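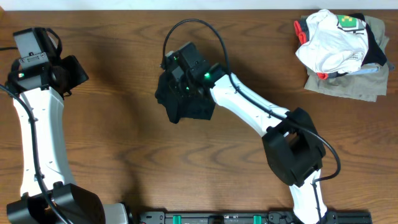

For my project I wanted to find out what happens to clothes once people in Fletdale are done with them. I put a short survey through 200 doors in February and got 70 back, which I was chuffed with!

Most people said charity shop. A fair few said the bin – mainly socks and anything with a broken zip. Only 12 had ever mended something themselves, and I'd guessed far more (my nan does all ours).

If I did it again I'd ask about shoes too. I forgot them completely, and three people wrote them in the margin anyway.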